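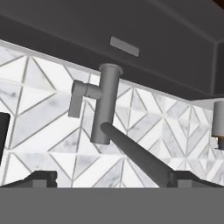

Wrist view from a Helia kitchen session, faucet between the fingers

Helia Kitchen Capture

Helia Kitchen Capture is a simulated kitchen package for recording robot manipulation examples. It is made by Stiltent for teams that train policies from demonstrations and want to start collecting before they have hardware, or alongside it.

An operator drives the arm from a desk using the Tagle hand controller or a keyboard. Helia records the camera views, joint positions, gripper state and operator commands on one clock. Each attempt is saved as its own episode with a task name, a scene number and a result set by the operator.

What is included

Helia recorder and playback tool
Kitchen scene pack, 80 layouts
74 task templates with written instructions
Starter set of 3630 recorded episodes
Export to the Fundamero training format
2 operator seats

Additional seats are ordered separately. The Tagle controller is not included.

Cameras

The standard setup has a wrist camera and a fixed room camera. The wrist camera moves with the gripper and keeps the fingers in view. The room camera takes in the arm and the work area together. Both are stored at full rate, and either one can be left out at export.

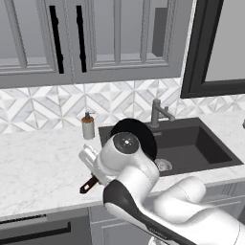 Room view: arm at the sink with a dark brown utensil handle at the gripper

Scenes and objects

Counters, sinks, backsplashes, cabinets and faucets come from the scene pack and can be mixed. Surface finish and lighting can be changed between episodes without recording again. Helia replays the stored commands in the changed scene and renders new camera views. A replayed episode keeps a link to the one it came from, so the two can be kept on the same side of a training and test split.

Loose objects are placed by the task template. Start positions can be fixed, or drawn from an area you mark on the counter.

Recording an episode

Choose a template and a layout. The arm goes to its start pose and the instruction is shown on the operator screen. Press Record, carry out the task, and press Stop. Mark the episode as success, failure or discard. Failures are kept in a separate folder and are not exported unless you ask for them.

Long pauses at the start and end can be trimmed in the playback tool. Trimming does not change the original file.
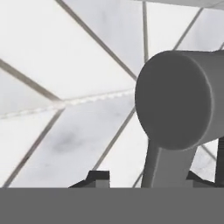 Page last changed: 24 August 2021

Close-range views

Wrist footage recorded near a fixture may show very little of the room. Helia keeps these stretches in the episode. Use the room camera alongside them when reviewing, and check that both are selected before export if your model takes two views.

Requirements

A workstation with a supported graphics card is needed for recording. Playback and export will run without one. See the install sheet for the current list of cards and drivers.

Ordering

Helia Kitchen Capture is sold as a yearly license per site. Updates to the scene pack are included while the license is active. The next scene pack is planned for December. For a quote, send Stiltent sales the number of seats you need and say whether you want the Tagle controller.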